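首页 | 工坊笔记 | 软件 | 夹具 | 旧文 | 关于
最后更新：14/05/2026

拆机台的软件小窍门：让机械臂伸进机箱之前，先把这些弄好

最近老有人来问我，机械臂拆旧台式机的那套程序到底怎么调才不闹心。我每次都在聊天窗口里东一句西一句地回，回完自己也忘了说过什么，干脆全写在一个页面上，以后谁问我就甩链接（懒人万岁！）。下面写的都是小事，没什么高深的算法，就是那种你早晚会踩一脚、踩完骂两句、然后改一行配置就好了的东西。顺序大致按我自己开工的顺序来，中间可能会跳，想到哪写到哪。

先交代一下我用的东西，省得你照抄之后对不上。规划和控制跑在一个叫 Korcombe 的小框架上，是我们工坊自己攒的，外面找不到，你换成自己的就行。标定那部分用的是 Konrad Grabowska 写的脚本，命名风格很有他的个人特色，变量名长得能绕工作台一圈。视觉这边主要是 Uyên Quan 在弄，我负责提需求和抱怨。

坐标系先起好名字

动手写任何动作之前，先拿一张纸，把所有坐标系画出来，起名字，然后全组都用这套名字。机器人底座叫什么，法兰叫什么，夹爪指尖叫什么，相机光心叫什么，台面叫什么，机箱叫什么，主板叫什么。我以前偷懒，代码里一堆 frame1、frame2、new_frame、new_frame_final，过一个周末回来自己都看不懂。现在的规矩是变换矩阵的名字里必须写清楚从哪到哪，比如 base_T_case，读作“机箱在底座下的位姿”。两个矩阵相乘的时候，中间那个名字对得上就是对的，对不上一眼就能看出来。

机箱和主板我建议分成两个坐标系，别嫌麻烦。旧机器的主板和机箱之间总有一点点偏，铜柱歪了、螺丝没拧到底、以前有人修过，什么都有可能。你要是把 CPU 插座的位置直接写死在机箱坐标系里，换一台同型号的机器就可能偏出去一截，然后你会去怀疑标定、怀疑相机、怀疑人生，折腾一下午，最后发现是那块板子装得歪。

单位也一起定了。我们的规矩：代码里一律用米和弧度，给人看的界面上一律用毫米和度，转换只允许出现在界面那一层。谁在中间偷偷乘个 1000，谁请全组喝奶茶。我请过。

手眼标定别只在舒服的姿态下做

标定这活儿大家都嫌烦，所以都喜欢把机械臂摆在正上方，稍微晃几下，采几组，看残差挺小，收工。等到夹爪真要伸进机箱里，往边上一歪，误差就全冒出来了。

我的做法是把采样姿态往真正干活的姿态上靠。平时手臂是竖直往下探的，那就多采竖直附近的；需要斜着看插槽的，就再采一批斜的；手腕一定要转，转得越开越好，光平移不转是解不出什么像样的结果来的。高度也要有变化，高的低的都来一些。标定板要夹牢，我用过双面胶，天一热就开始慢慢往下滑，数据看着像机器人在梦游。

采完以后别只盯着残差。残差小只说明那批数据自己跟自己对得上。做一个笨办法的验证：在台面上固定一个尖头，让指尖从不同方向去碰同一个点，看它每次到的地方差多少。Konrad 的脚本最后会自动跑这一步，把各个方向的结果画成一小团点，团得紧就放行，散成一片就老实重来。我给这个检查写了个开关想跳过它，被他默默删掉了，删得对。

还有一条，相机装在夹爪侧面的，碰过、撞过、拆过、拧过，都要重新标。“就轻轻碰了一下”也算。

夹爪的指尖长度写进配置，别写进代码

换一副手指，指尖位置就变了。这个数要是藏在某个函数里面，你换完手指肯定会忘记改，然后第一次下探就会扎到什么东西。我们现在每副手指有一个自己的小配置文件，里面写长度、宽度、张开的最大行程、碰撞模型用哪一个，启动的时候程序会问你装的是哪一副，不选就不让动。多按一下键而已，换来的是我再也没有半夜惊醒想“今天那副是长的还是短的”。

碰撞模型也跟着手指走。细手指能伸进去的地方，粗手指未必行，规划器要是还拿着旧模型，它会特别自信地给你规划出一条擦着散热片过去的路。

光线：先关自动曝光，再谈识别

机箱里面简直是给相机准备的噩梦。银色的硬盘架反光，黑色的塑料吸光，主板上一堆亮晶晶的焊点，中间那个金属框还会随着手臂的影子一明一暗。开着自动曝光的话，夹爪一进画面，亮度就整个变掉，刚才还认得出的边缘，一眨眼没了。

所以我的第一步永远是把自动曝光和自动白平衡都关掉，手动定一个值，写进配置。定的时候要让手臂停在真正要拍照的位置上再定，让影子该在哪就在哪。亮处稍微暗一点没关系，过曝的地方什么信息都没有，欠一点的地方多少还能救。

如果一个曝光值实在照顾不过来，就拍两张，一张亮的一张暗的，亮的拿来看黑色零件，暗的拿来看金属。别在一张图上死磕。Uyên 一开始想写一段很漂亮的融合算法，写到一半我们发现分开识别就够用了，那段代码现在还躺在某个分支里，名字叫 beautiful_but_no。

深度图在金属件上会有洞，这个基本没救，别跟它较劲。我会取零件周围一圈靠谱的点拟合一个平面，拿平面的高度来用。主板大体是平的，CPU 插座周围的绿色板面比那个金属框好测多了，拟合出来的高度加上一个已知的偏移，比直接量框子稳当得多。

先看一眼，再看一眼，然后才伸手

我最推荐的一个结构就是“两次看”。第一次从高处看，分辨率差点没关系，只要找到机箱在哪、朝哪边转了多少、大件都在什么位置。然后手臂挪到目标正上方，离得近一些，停稳，再拍一次，这一次只管目标自己。最后的下探只相信第二次的结果。

停稳这两个字很重要。机械臂报告说“到了”的时候，末端往往还在微微地抖，我固定等 200 毫秒再触发拍照，这个值是我一点一点试出来的，你的臂你自己试。再往下省我就开始收到糊图了。

拍照的时候要把当时的关节角一起存下来，而且要存拍照那一刻的，别存处理完图像之后再去读的那个。图像处理要花时间，这期间手臂说不定已经动了，你拿着旧图配新姿态，算出来的位置就会有一个很诡异的、跟速度成正比的偏差。我为这个 bug 头疼了整整一个 November，哦不对，写中文呢，整整一个十一月。修起来倒是很快，给图像和关节状态都打上同一个时钟的时间戳，然后按时间戳去插值，就没事了。

第二次看完以后再加一个合理性检查：新位置和第一次的估计差得太远，就停下来，别往下走。我们的门槛是 3 毫米，超过就报警，等人来看。大多数时候是识别把别的方形零件当成插座了，内存槽边上、芯片组散热片附近都容易认错。

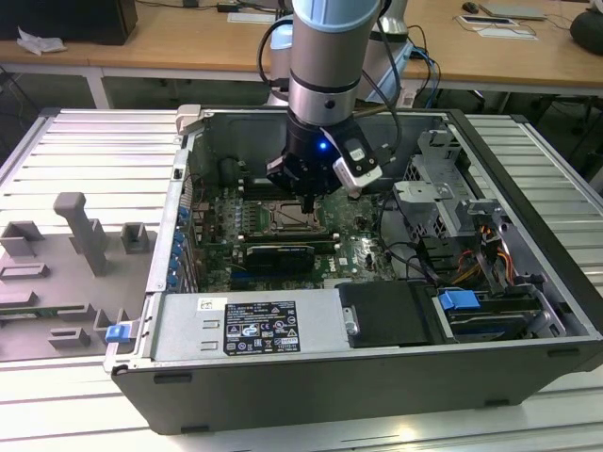 下探这一段单独写，别交给通用规划器

从远处挪到目标上方，随便你用什么规划器，它爱怎么绕怎么绕，绕得难看点也行。可是最后往机箱里走的那一小段，我一定用直线，笛卡尔空间里的直线，沿着工具轴，速度压得很低。通用规划器有时候会在狭小空间里想出特别有创意的姿势，手腕转一大圈再下去，理论上没碰到任何东西，只是它的模型里没有那一捆电源线。

说到线。线是最讨厌的东西，软软的，每台机器走的路都不一样，建模建不准。我的办法很土：把线多的区域整个框成一个禁区盒子，大方一点，宁可框大。彩色电源线那一块，还有从板子边上弯过去的数据线，都框进去。目标要是落在禁区里面，程序就提示先让人把线拨开，拨完了人点确认，再拍一次照，再继续。“点确认之后重新拍照”这一步千万别省，人手一伸进去，什么都可能挪了位置。

手臂自己身上的线也要管。相机线和夹爪线在手腕后面绕一圈，手腕转多了就会绷紧。我给最后那个关节设了软限位，比硬件限位窄不少，规划器只准在里面找解。另外在选逆解的时候加了一项惩罚，离初始姿态转得越多扣分越多，这样它就不会为了省一点点路，拧个麻花给你看。

下探过程中的停止条件我写了好几个，随便哪个先触发都算停：

- 走到了预定深度。
- 竖直方向的力超过门槛。
- 侧向的力超过门槛，这个门槛要设得比竖直方向的更低，细手指怕的就是侧着别。
- 力的读数断了或者不更新了。这条特别容易漏，传感器线松了，读数卡在零上，程序还觉得一路顺风呢。
- 人按了停。

每次停下来都要把停的原因写进日志，写成人话。“stop code 7”这种东西，过两天谁也不记得是什么意思。

力传感器在下探之前清零，手臂摆到和下探一样的姿态再清，清完马上用。放久了会漂，换了姿态重力分量也变了，线缆拽着的力也变了。我见过有人开机清一次零就用一整天，下午的机器人明显比上午的更“紧张”，一点风吹草动就停。

退出来的路，写得比进去的路更仔细

新手（包括当年的我）都把精力花在怎么进去上，异常处理就一句“回原点”。夹爪还在机箱里呢，你让它回原点，规划器一看，嗯，斜着走最近，然后一路从硬盘架上刮过去。那个声音我现在还记得。

规矩是：只要指尖低于机箱上沿，任何恢复动作的第一步都是沿着进来的方向原路退出去，退到安全高度，然后才准做别的。松不松夹爪要看当时手里有没有夹着东西，夹着零件的时候突然松开，零件就掉进机箱最深的那个角落了，你懂的，永远是最深的那个角落。我在状态机里专门放了一个变量记录手里有什么，夹爪的开度反馈也跟它对一下，两边说法不一样就停下来问人。

安全高度也别写成一个固定数字。躺着放的机箱有高有矮，第一次看的时候顺便把上沿的高度量出来，再往上加一段余量。我们加的是 100 毫米，够手指和侧面那个相机都离开了。别忘了相机！碰撞模型里少画一个相机模块，是我见过的最常见的毛病，大家都记得画手指，不记得画挂在旁边的那一坨。

夹具板也是软件的一部分

台面左手边那块灰色的夹具板，上面的凸块和槽都是有坐标的，我把它当成一张数据表来管：每个槽一条记录，写着名字、位姿、能放什么、现在放着什么。细长的绿色小板竖着往槽里放的时候，允许的角度误差很小，所以那几个槽我单独示教过，没用图纸上的尺寸。打印出来的东西和图纸总是差那么一点，差的那点正好够你插不进去。

放东西进槽也用“先碰一下边，再滑进去”的办法。对着槽口稍微偏一点下去，轻轻碰到板面，然后慢慢往槽的方向挪，感觉到掉下去了再往下送。比死磕视觉精度省事多了。速度要慢，力要小，挪动的距离要有上限，挪到头还没掉进去就退回来重新拍照，别在那儿来回蹭，蹭多了边缘就毛了。

夹具板挪过位置怎么办？我在板子的模型里选了几个容易认的凸块角点，每天开工第一件事让相机去看一眼，和昨天的位置比一下。没动就继续用，动了就更新整块板的位姿，所有槽自动跟着走。千万别一个槽一个槽地去改，改到后面你会发现它们之间的相对位置已经对不上了。

日志和录像：存多一点，名字起好一点

每跑一次就开一个文件夹，里面放当次用的全部配置、代码的版本号、两次看的原图、关节和力的记录、停止原因。原图，要原图，别存画好了框的那种，画了框你以后想换个识别模型重跑就没得跑了。

文件夹名字里写机器型号和任务，别写“测试”“再测试”“最后一次测试”。我硬盘里有一个文件夹叫“这次真的”，里面是什么我至今不敢打开。

有了这些记录，你就可以离线重放。改了识别代码，先在旧图上跑一遍，看看以前对的现在还对不对，再上真机。我们手上攒了 104 组挑出来的“难图”，反光的、挡住一半的、线盖在插座上的，每次改视觉都先过这一关。过不了的不许合并，Uyên 自己写的也不许，这条规矩是她自己提的。

给操作的人留一个好用的界面

界面这个事我本来觉得不重要，后来被现实教育了。人站在台子边上，手里还拿着螺丝刀，你让他去读终端里刷得飞快的字，他肯定只会按回车。我们现在屏幕上就几样东西：下一步要干什么（一句中文），相机现在看到什么，目标框画在哪里，然后一个大大的“继续”和一个更大的“停”。

下探之前，界面会把规划好的终点叠在实时画面上，人看一眼，十字是不是落在插座中间。这一眼抓出来的错误，比我写的所有自动检查加起来都多，有点伤自尊，但是很好用。

速度滑杆放在界面上，默认很慢，每次重启都回到很慢。谁想快自己去拉。别记住上一次的值！我就是上一次拉满了忘了，第二天早上开机，手臂嗖地一下，咖啡洒了半桌子。

几条零零碎碎的

配置文件放进版本管理，和代码一起提交。标定结果也放进去，提交说明里写一句为什么重标。

仿真里跑通的动作，上真机第一遍先在空中跑，整体抬高，让它对着空气比划一遍，看姿态顺不顺。Michalski 那篇旧笔记里管这个叫“打空气拳”，我觉得名字特别好，就一直这么叫了。

网络抖动的时候，控制循环别等图像。控制归控制，视觉归视觉，分成两个进程，视觉卡住了手臂应该稳稳停在原地，别跟着一起卡。

同一个型号的机箱，第一台拆的时候慢慢来，把插座、内存槽、硬盘架的大概位置存成模板。下一台来了先套模板再微调，识别的搜索范围一下子小很多，认错的也少。模板叫什么名字好呢，我们用型号加上朝向，侧板朝上躺着的和立着的分开存。

电脑拆之前断电、拔线，这个不归软件管，可我还是在程序的第一步放了一个勾选框，不勾不让往下走。

待写的东西还有两样，一个是 Zuvix 那套轨迹平滑工具怎么接进来，我刚接了一半，编译还在报错；另一个是 Stukis 的读者来信问的，两条手臂共用一个台面的时候怎么分禁区，我手上只有一条，得先找人借台子试试。有做过的朋友给我写信吧，真心求教，附上日志最好（文件夹名字起得难听也没关系）！

上一篇 | 下一篇 | 回到顶部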